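Open Day at the Jerum Workshop Brings 200 Visitors

The robotics workshop in Jerum opened its doors to the public on Tuesday, for the first time since it moved to the old school building in Grimby Road.
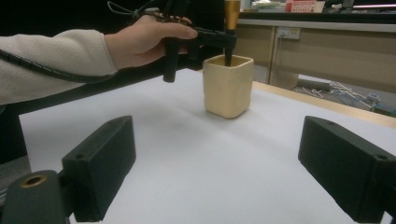 The doors opened at ten in the morning and the last guests went home after six. According to Gladys Llanos, who leads the workshop, about 200 people came during the day. Many were parents with children, but there were also teachers, retired engineers from the neighbourhood and a group of students from the evening college.

The programme had two parts. In the morning the visitors could listen to short talks in the big room on the ground floor. Geetha Achari explained how a robot arm can learn a task from people. A person first does the task many times with a gripper held in the hand, and the movements are recorded. Later the recordings are used to train the arm. "We do not write down every step for the machine," she told the audience. "We show it, and then we show it again, and we are patient."

In the afternoon it was possible to try the hand-held grippers. The tasks were simple ones from the kitchen, for example to lift a cup by its wall and put it down in another place on the table. One of the two fingers goes inside the cup and the other stays outside. It looks easy, but many of the guests were surprised how slowly they had to move. The children learned it faster than their parents, and a few of them went back to the end of the queue several times.

The queue was in fact the main complaint of the day. Each turn took five minutes, and at three o'clock the waiting time was more than an hour. Some families left before they had a chance to try. Mrs Llanos apologised for this and said that next time the visitors will get a ticket with a fixed time - this was planned already for this year, but the printing was forgotten.

Walter Benavides, a teacher of technical drawing, came with 30 pupils from his school. He was pleased with the visit, although he would have liked more explanation about the software. "My pupils asked what happens between the recording and the robot, and the answer was rather short," he said. "But they touched the equipment with their own hands, and they talked about it all the way to the bus." The workshop has promised to send him some teaching material before the summer holidays.

There was also a discussion in the late afternoon on the question of work. Vichien Kamolrat, who runs a small bakery and canteen in the town, wanted to know if such machines will be useful for a business like his, and what they will cost. Mrs Achari answered that for the moment the arms are too slow for a busy kitchen and they make too many mistakes with soft or wet things. She did not want to name a year when this will be different. Another guest asked about the jobs of kitchen helpers, and on this point the opinions in the room were divided. The discussion took longer than planned and was continued at the coffee table.

The coffee and the cakes were offered by the firm Leitner, which also lent the chairs. Entrance was free. A box for donations stood near the door, and the money will be used to buy a second set of tools for the youth course.

This course starts again in May, under the direction of Elvia Cárdenas. It is meant for young people from the town and the villages near it, and no knowledge of programming is needed. There are still three places free. Those who are interested can leave their name at the reception of the workshop, or telephone in the mornings. The entrance for wheelchairs is on the side of the car park.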